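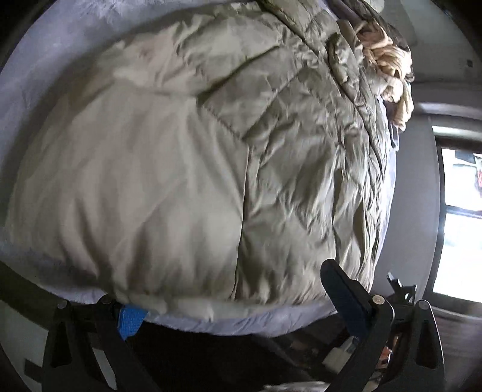 About Stakura

Stakura is a small bedding workshop and shop in Wekham, and what we care about, more than is probably reasonable, is the bed you get into at the end of the day. We sew comforters, we sell sheets to go under them, and we mend, wash and re-stitch the ones people already own and can't bear to part with (there are a great many of those!).

How we got started

Troels Østergaard opened the shop with 2 sewing machines and a cutting table that had to be carried up the back stairs in pieces. He had spent years doing upholstery, and he'd grown tired of chairs. A neighbor asked if he could fix a split seam on a comforter that had been her mother's, he said he'd have a go, and by the time August came round there was a waiting list pinned up by the door. We're now a team of 13, and the cutting table is still the same one, though it has had new legs.

What we make

Our comforters come under two names. Kvaran is the puffy one, for people who like to disappear under the covers and stay there until somebody makes coffee. Clakberg is thinner and more closely stitched, and it suits warm sleepers, guest rooms and anyone who kicks everything off at three in the morning. Both can be made in quiet, earthy colors, and we're very fond of khaki and beige over a pale lavender-gray sheet. It sounds like an odd pairing until you've lived with it for a week or so, and then you start wanting the curtains to match.

We like a bed that looks slept in. Quilting puckers, it's what quilting does, and a comforter with a good thick filling is going to bunch and fold wherever you leave it. Please don't iron yours! Give it a good shake from the bottom corners in the morning, let it air while you brush your teeth, and pull it up when you're ready.

Repairs and washing

We take in 400 or so comforters a year for repair, and they needn't be ours. Bring it in a pillowcase or a big bag, tell us where the trouble is, and we'll look it over with you at the counter. Split seams, flattened corners and torn edges are everyday work for us. Stains we'll try, and we'll tell you beforehand if we don't fancy our chances.

Come and see us

The shop opens at 10 in the morning, and the workroom is just behind it, so you'll hear the machines going. Take your shoes off and lie down on the display bed if you'd like to, most people do.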